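Lemma, six months in: a grasp learner that knows when to give up

I've been running Lemma on our bin-picking cell since May, and I'm going to gush a little. It's a method first and a package second: a grasp scorer that keeps training on its own failed attempts, with a small extra network that decides whether a grasp is worth trying at all. If that network says no, the arm nudges the pile and looks again.

Setup took me an afternoon (most of it spent on camera calibration, as ever). The docs are written by people who have clearly crashed an arm or two – there's a whole page on cable slack, bless them! You need a joint-torque signal, one depth camera and a bin that doesn't slide around.

The paper from the Plosidbridge group tested on clean, evenly spaced objects. I wanted toys, junk and awkward shapes, so that's what ours gets.
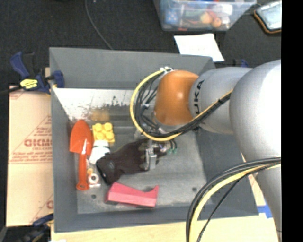
By Liya Derese
Oct 17, 2021
Filed under: Tools we use

Out of the box, with the weights Transtead ships, it was fine on blocks and hopeless on anything long and flat. A toy shovel lying along a side wall is a rotten problem: the handle is thin, the blade is wide, and the wall takes away half your approach angles. The stock model kept going for the blade.

Then I left it to train itself. After 1874 attempts it had moved over to the handle, and success on wall-hugging objects in my own test set went from 30 percent to 55. I know 55 doesn't sound like a party. Our old scripted picker never got past 11 on the same set, and I spent far longer tuning that thing than I'd like to admit.

The "don't bother" network is my favorite part. Gebremedhin Tekleab, who shares the cell with me, thought it would just make the arm timid, and for the first few hundred tries he was right. It settled down once I lowered the nudge penalty, which you'll find in the config under a name I'd never have guessed (patience_cost).

Gripes? Logging is a mess, and retraining stalls if the disk fills up. I also haven't had any luck with clear plastic. The Sirnmont add-on is supposed to help there, but I haven't tried it yet.

Would I install it again? In a heartbeat. Save your checkpoints somewhere else, though – mine got overwritten by the updater, twice.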